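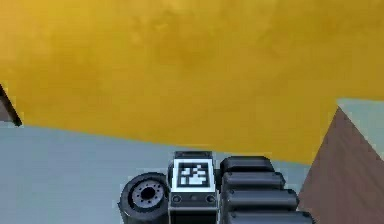
Carnet de bivouac
@carnetdebivouac · 16 septembre, samedi

1/ Retour sur le réchaud Doltska après une saison complète. Je l'ai acheté en avril, il est sorti avec moi presque tous les week-ends. Fil un peu long, je mets les points séparément pour que vous puissiez sauter ce qui ne vous sert pas.

2/ Le modèle : brûleur à gaz, cartouche à visser, tuyau souple, trois pieds repliables. Rangé, il tient dans ma popote avec une petite cartouche. Il faut mettre le brûleur tête en bas, sinon le couvercle ne ferme pas.

3/ Poids : plus lourd que mon ancien réchaud, qui se vissait directement sur la cartouche. La différence se sent quand on le prend en main. Dans le sac, avec tout le reste, je n'y pense plus.

4/ Ce qui m'a fait changer, c'est la stabilité. Avec l'ancien, j'ai renversé deux fois des pâtes à 20 h, sans rien d'autre à manger. Le Doltska est bas et les pieds s'écartent bien. Ma casserole de 2 litres tient dessus sans que je la surveille.

5/ Sur terrain mou, les pieds s'enfoncent quand même. Je pose le tout sur une pierre plate quand j'en trouve une, sinon sur un couvercle de boîte en métal que je garde au fond du sac.

6/ Vent : moyen. Le brûleur est large et la flamme se couche vite. Au-dessus de Drultville, sur la crête, j'ai mis deux fois plus de temps que d'habitude à faire bouillir l'eau du soir. Il faut un pare-vent. Comme la cartouche est déportée, on peut entourer le brûleur en la laissant à l'extérieur.

7/ Le pare-vent n'est pas fourni. J'utilise celui de chez Courtois, en lamelles pliantes. Une charnière a pris du jeu, il marche encore.

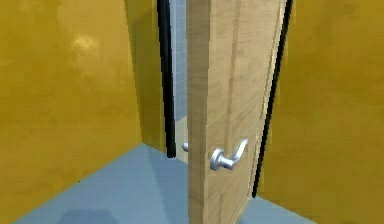
8/ Réglage de la flamme. Le robinet est précis, on peut mijoter. Riz, lentilles corail, oignons à feu doux, aucun souci. Avec des gants épais la molette est pénible à attraper, j'enlève toujours le droit.

9/ Froid : au printemps, au bivouac du lac, la pression était faible le matin. J'ai gardé la cartouche dans le duvet la nuit suivante et c'était mieux. Même chose avec tous mes réchauds à gaz, je ne le compte pas comme un défaut du Doltska.

10/ Consommation : j'ai pesé une cartouche avant et après un week-end. 200 g de départ, il en restait assez pour deux cafés. C'était pour une personne, deux repas chauds par jour, thé le soir.

11/ Entretien. Le gicleur s'est bouché une fois. Démontage avec une petite clé plate, un coup de soufflette, remontage, contrôle à l'eau savonneuse sur le raccord. La notice explique bien. La clé n'est pas dans la boîte.

12/ L'allumage piézo a lâché en juillet. J'ai toujours un briquet, donc je ne l'ai pas fait réparer. Si vous comptez dessus, prévoyez autre chose.

13/ On m'a demandé la comparaison avec le Postham. Je l'ai eu en prêt une semaine. Plus léger, mieux protégé du vent, mais les supports sont étroits et ma casserole glissait. Pour quelqu'un qui chauffe seulement de l'eau dans un gobelet, je prendrais le Postham.

14/ Testé jusqu'au refuge d'hiver, à 1841 m. Rien de particulier à cette altitude, il s'est allumé du premier coup (au briquet).

15/ Je le garde. La semaine prochaine je regarde les popotes, j'en ai deux à départager. Questions sur le réchaud en réponse à ce message, je lis le soir.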